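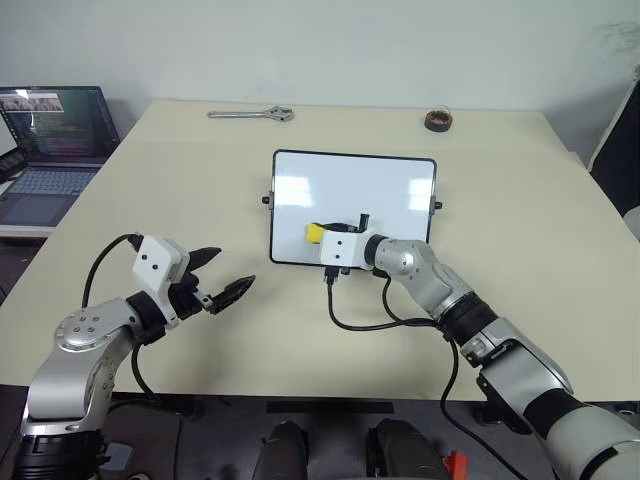
A small whiteboard is the cheapest thing we bought for the Endik workshop, and it is the one I get most letters about, so I will begin with it and come to the shelves and drawers later. I mean a board which one person can carry under the arm, and which can lie on the table where the work is. Please look at how the lamps on the ceiling make pale streaks on the surface when the board lies flat. If you write under such a streak, you must move your head to read it. The black frame with round corners I like very much, it is easy to find again on a light table. (Wait a little before going on. People at the back need time.)

Why I speak about boards at all

At Endik we share our tables. In the morning there is one group, after lunch another, and in the evening the repair circle. The second group did not know what the first group had left unfinished. They moved things. Then the first group came next day and was angry, and wrote a paper note, and the paper note fell behind the cupboard. I have a box of these notes at home. I can read two or three aloud if the mood in the hall is good. The one about the glue is the best.

We tried a large board on the wall in Kaltitz. It was full after one week and stayed full until November. A wall board belongs to everybody and so it is hard to wipe, you are afraid that you destroy something important. I still have a photograph of a line which said "ask about the second box", and I never learned what box.

So we bought 19 small ones. One for each table and the rest in the cupboard.

What we write on it

Only four kinds of things:
what is being made on this table
what must not be moved
what is missing (screws, tape, a blade)
until when

Say here: no names. We had names in the beginning, and then people looked only for their own name and did not read the rest. In Brurnport they do write the names and they are content with it, so perhaps I am too strict. Leave this open, somebody will ask.

Write in large letters. Six or seven words are enough. If you need more words than this, take paper and put the board on top of the paper as a weight.

Wiping

This is the part where I must not hurry. Last time I hurried.

The board is wiped at the end of the turn, by the person who leaves, also when nothing was written. I know this sounds silly. We start in a corner and go along the frame first, then the middle. The old ink always stays in the corners, where the frame meets the surface, and after some months there is a grey shadow that no cloth will take away. A dry cloth is good for fresh ink. For ink from last week we use a cloth with a very little water and then a dry one. We do not use the strong cleaner from the paint room. We did this with one board and now it takes no ink properly, it looks like writing on a plate. I will bring that board and pass it round. Ask for it back!

Hold the board with the other hand when you wipe. On a smooth table it likes to walk away from you.

If the board has small knobs at its sides, as the one which I show at the start, clean next to them too. I forgot them for a whole summer.

The far edge

Go back to the first picture. Point at the adjustable wrench, which lies at the far edge of the table, a bit to the left of the middle. Every table has a place like this. It is the strip where the tools go when the hand wants to be free, and for a short time it is a good place. You can see the tool, you can reach it, and it does not lie on the work. I do not want to forbid the strip. We tried to forbid it at Endik and the tools moved to the window sill, which was worse.

My rule is now: the strip may be used while the work goes on, and it is part of the wiping. Board first, then strip, then the table itself. When a tool must stay there for the next group, it is written on the board. "Wrench stays" is enough. When it is not written, the next group may carry it back to its drawer and nobody can complain.

(Question to the hall: what lies on your strip today? Take three answers, not more. In Sárközi I took answers for a quarter of an hour and had to drop the drawers completely.)

Lamps

Short part. If the streaks disturb you, turn the board a little, or lift one long side with a piece of wood. We cut such pieces from waste, 4 for each table — two for the board and two which get lost. Changing the lamps was too dear for us and I would not begin with it.

A matt board has fewer streaks but it is slower to wipe. I have tried both and I stay with the glossy one.

Shelves and drawers

If there is time. The talk is 60 minutes with questions, and the drawers need twelve at least. If the clock says I am late, say only this: label the drawer on the front and also inside, on the bottom. When the drawer is empty, the label inside tells you what to look for. Then go to the end.

If there is enough time, show the drawer plan and tell the story of the move from Kaltitz. We counted 61 drawers and had keys for almost none of them. Do not tell the part with the locksmith, it is too long, and in English I never find the right word for the thing he broke.

End

Ask them to buy one board, only one, and use it on the worst table for a month. Then write to me, also if it did not work. I collect the bad results with the same interest.

Thank the hall. Collect the spoiled board, the cloths, and the wood pieces. The key for the side door goes back to the desk before six.

For myself, after the talk on 5th August: the word is "wipe", with a long i. The heating pipe by the door makes noise, so stand on the left side. Print larger.

Filed under: Talks & Notes, Shared Workrooms, Tidying

Home Talks Workroom notes Visit us Contact

© Endik Workshop. Write to us through the contact page. Back to top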